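Slide 4. What was compared

Two grippers on the same arm, same table, same controller. Gripper A is the stock two-finger unit with the narrow tips. Gripper B is the Otden wide-pad unit, adapter plate machined in April. Controller was Grokbridge at 500 Hz for both. We did not retune gains between the two, so B runs with the payload value corrected and nothing else changed. Expect a question on this.

Slide 5. Protocol

2,000 grasp attempts in total, split evenly. Object poses reset by hand from a printed sheet. A grasp counts if the object clears the table and holds through the wrist rotation. Drops after release are scored separately — do not mix the two numbers when reading the chart.

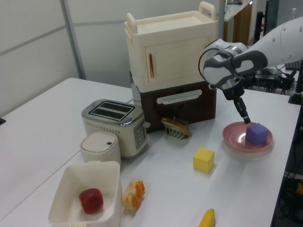
Slide 6. Fingertip clearance

Clearance is where the two grippers separate, and the reason we stopped using bare tables for acceptance tests. On an open surface both units have room on every side and the width of the finger hardly matters. Put the purple cube on the pink plate and the tips have to come down close to a raised rim. The bread slice in the gray rack is the harder case, as the fingers need a gap on both faces of a thin object. A goes in from above with the wrist angled. B needs the approach rotated by up to 15 degrees, and the planner does not always find that.

Foam hides force errors. If the closing force is set too high, the cube compresses and the trial still scores. Say this before showing the force plot.

Slide 7. Camera position

Fixed view only, no wrist camera in this round. The Mota calibration was repeated every 11 sessions. Gripper B blocks more of the object during the last part of the descent — pause on the occlusion plot, it reads right to left.

Slide 8. Open items

Pad wear on B not measured. Cable routing at the wrist limits rotation in one direction, same for both units. Burkilska test set to be rerun with the new force limits. Backup slides have the per-object table.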